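Handle twists in the gripper when I lift it out of the tray

Cloltthorpe Makers Help > Robots and grippers > Faults
Posted by Naveed Pirzada, June 10, 2024

Hi all! I've been having a wonderful time teaching table clearing with a pair of hand-held grippers, and most of it goes better than I had any right to expect. Bowls, fine. Spoons, fine. Then I get to anything with a smooth wooden handle and it all goes sideways, sometimes literally.

The fault goes like this. I close on the handle, it feels solid, I start to lift, and the heavy end swings down. The handle rolls between the pads and the whole thing drops back in the tray with a huge clatter. Out of 200 lifts I lost 17 that way, and nearly all of them were in the last stretch before I packed up.
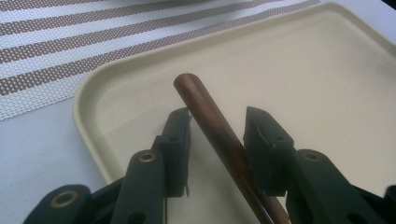
I squeezed harder, which helped for a bit, but then the trigger started to feel gritty and I got nervous about the linkage. The pads are the ones that came with the Vistar kit and I have never changed them. Is this pads, or linkage, or me? I'd love to fix it before I record the next batch, and I really don't want a fork landing on somebody's foot.

Léonie Marchal

Oh, I know this one, and it's fixable! It's the pads. Look at the top edges and the inner faces under a good light. Once the surface gets rough or starts to lift, you are holding a round handle on a couple of high spots and it will turn like a key.

Swap both pads together, even if one looks all right. I change mine every 500 closes now and keep a tally on masking tape. Then think about where you grab. Out near the end of the handle, the weight of the metal has a long lever to work with. Move closer to the neck and the same pads will hold twice as well.
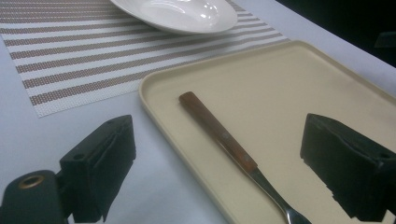
Fork in the tray, handle lying between the open fingers.

Also, please stop squeezing harder! I bent a pin on my old Trivov doing that, and the jaws never closed square again. What I do now, in order:

1. Trigger off, wipe the pads with a barely damp cloth and let them dry.
2. Close slowly on a piece of paper and tug. If it slides out on one side only, the jaws are out of line and new pads won't cure it.
3. Work the trigger with nothing in the jaws. A gritty feel usually means fluff in the joints, so brush them out.

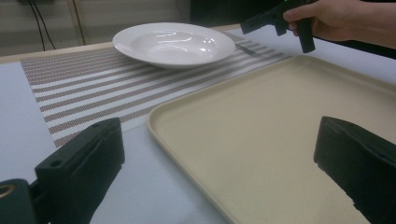
4. If a second person is working the same table, agree who goes in first. My partner and I knocked grippers over one plate and cracked the rim.
5. Do 2 practice lifts an inch above the tray before you go any higher.

Let us know how the paper test comes out, I'm so curious!

Evaristo Pagano

had same thing on a Zeleke. put rubber bands round the pads. works great until they snap

Morena Lombardi

Léonie's paper test is brilliant, I just tried it on mine and found the left side slipping. I'd add one thing about safety. Put a folded towel in the tray while you are sorting this out, and keep your free hand out from under the lift. A dropped fork bounces a lot farther than you'd think, and mine went clean off the table in November. Take the towel out again before you record, or your lifts won't match the earlier ones.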